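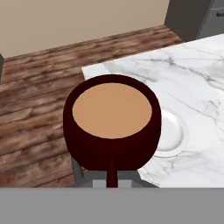
A maroon mug in the gripper at the corner of the worktop, in Clonuline's simulated kitchen.

Anyone who has wanted to teach a robot to handle crockery, but hasn't got a robot or much crockery to spare, can now have a go on a laptop. Clonuline, a practice kitchen that lives entirely in software, opened to all comers on 14 February 2026 after a long spell of private testing.

It comes from Stikach, a small firm in Skarnville, and it is a lovely thing to spend an evening with. You pick a room, pick a job and either steer the arm yourself or let your own code do it. Then you watch the whole business again from the gripper's point of view, which is where most of the learning (and most of the wincing) happens.

The launch set has 402 household jobs, nearly all of them small: lift a mug, move a plate, get from one end of the room to the other without clipping the furniture. Mugs get a chapter of the handbook to themselves.

"People laugh at the mug chapter until they try it," said Triin Kuusk, who leads the kitchen work at Stikach. "Come in at the handle a touch too steeply and you'll be starting again. I still do it, and I wrote the thing!"

During testing, 1,167 people signed up and sent in more than 2,000 recorded runs, good and bad. Both sorts are included, and the bad ones are well worth a look if your own arm keeps stopping in the same silly place.

Arūnas Navickas, who teaches an evening robotics class at Park, has been using it with beginners since the autumn. He likes how quickly a run resets. "They try something, it goes wrong, they try again before they've had time to feel daft about it," he said. His one grumble is the sound, or the lack of it: he would love to hear a clink when a mug meets marble.

We had a few grumbles too. The menus are fiddly, the handbook's index skips whole sections, and an older laptop will get rather warm. None of that stopped us staying up far too late with it.

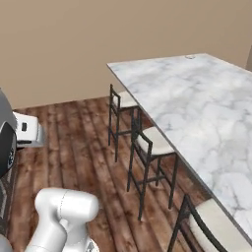

How to get it

Clonuline is a free download for home use. Schools and clubs can ask Stikach for a shared licence covering 5 machines. A second kitchen and a laundry room are due in March, and Kuusk says the clink is on the list.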